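Slow rolls for the end of summer

In September my kitchen becomes cold again in the mornings, and it is then that I start to want bread. In the summer I buy it. I am a little ashamed to say this on a page where I write mostly of baking, but it is the truth, and the bakery in Wimadside is good and opens early.

The rolls I want to write down today come from my mother's cousin, Edith Ospina, who had a small bakery called Arboleda when I was a child. She did not sleep much and she did not speak much either. When I asked her for the recipe, many years later by telephone, she told me the flour and the water and then she said "and then you wait", and talked of her knee. So I had to find out by myself how long one waits. My answer is 72 hours, in the fridge. I tried with one night and the rolls were nice, but they tasted of nothing special. With two nights they were better. After three nights the dough smells a little bit like yoghurt and a little like apples, and the crust gets small bubbles on it. I did not try longer, there was no place any more in the fridge.

You need 525 grams of strong white flour, one flat teaspoon of dried yeast, two teaspoons of salt, a spoon of honey, a soft piece of butter the size of a walnut, and cold water. For the water I do not give the exact weight, and I know that some readers will be angry with me. Each flour drinks in its own way. I start with a big mug, I mix, and I add more in small splashes until there is no dry flour at the bottom of the bowl and the dough sticks to my fingers, but lets go if I pull. The flour I use now is Plenico, the one in the green paper. It needs more water than the one I had before, so if you have the same, be brave.

Mix the flour with the yeast and the salt. Put in the honey and most of the water and stir with the handle of a wooden spoon. Leave it alone for as long as it takes to drink a cup of tea. Then come back, add the butter, and knead for five minutes on the table. It will be sticky at the beginning. Please do not add flour. I did this for years and my rolls were always heavy, and I blamed the oven.

When the dough is smooth, put it in a box with a lid, much bigger than the dough, and put the box into the fridge. On the second day I open it and fold the dough over itself from the four sides, with wet hands. This makes it stronger. On the third day I only look.
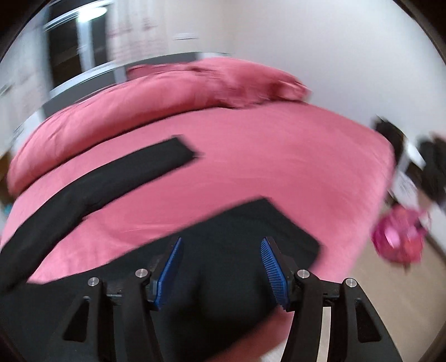

Pink bedding, a black garment.

The baking day I prefer to begin early. Take the box out and turn the dough onto the table, which must be floured this time, and cut it into eight pieces. Edith made them all the same with her eyes only. I use the scale. To make the ball, pull the edges of the piece to the middle, turn it over, and move it in small circles under your hand, with the fingers like a cage. The first ball is always ugly, and I keep it for me.

Put the balls on baking paper with space between them and cover them with a cloth. Now they must become warm and grow, and the time for this depends so much on the kitchen that I prefer to tell you the sign. Press one with a wet finger. If the mark comes back at once, wait. If it comes back slowly and not completely, they are ready. If it does not come back at all you have waited too long, but bake them, they will be flat and still good with soup.

The oven should be as hot as it can be, and heated for a long time before, with the tray inside. I pull the paper with the rolls onto the hot tray, and I throw half a cup of water on the bottom of the oven and close the door quickly. Be careful with your face and with the glass of the door. My sister does it with ice cubes in an old cake tin and she says it is safer. When the rolls have some colour, I open the door a moment to let out the steam, turn the heat down a bit, and leave them until they are really brown. Pale rolls are a sadness. Knock on the bottom of one, it must sound like a door.

I should say something on the tray too, as I got a question under my last post. It is a black one from Praltel, quite thick, and I bought it after my thin tray bent in the heat with a loud noise and all my biscuits slid to one corner. The thick one takes longer to heat. It is also not easy to wash in a small sink, and I dry it in the oven while this is still warm, otherwise it gets rust at the corner where the coating is scratched. I would buy it again, but I would first measure the sink.

Some changes that I have tried: half of a cup of rye flour in place of the same white flour, very good, but they rise less. Fennel seeds inside, good with cheese, but the children pick them out. Milk instead of water makes the rolls soft and sweet and they become brown too fast, so then the oven should be less hot. Grated cheese on the top works well if it is a hard cheese and you put it on at the last moment. With olives I had no luck. They made wet holes in the crumb and the colour was grey - perhaps I should have dried them better.

The rolls are best when they are nearly cold. I know that it is hard to wait again, after three days of waiting, but if you cut them hot the inside becomes like glue. The next day they can be made fresh with a few drops of water on the crust and a short visit in the oven. They also freeze well, whole, in a bag with the air pressed out. I take them out in the evening for breakfast.

With the rolls we ate butter and the plum jam which I made last month, and which is too liquid. I boiled it for less time than I should because the telephone rang. It runs from the roll to the plate and from the plate to the sleeve. I will boil the rest of it again this week, with the juice of a lemon, and if it becomes a proper jam I will put the quantities here.

To the person who asked if the dough can be made without honey: yes, use sugar, the same spoon. And to the other one, who asked for the walnut cake, I have not forgotten it. I only have to find the notebook, the blue one, which was in the drawer with the candles before we painted the kitchen.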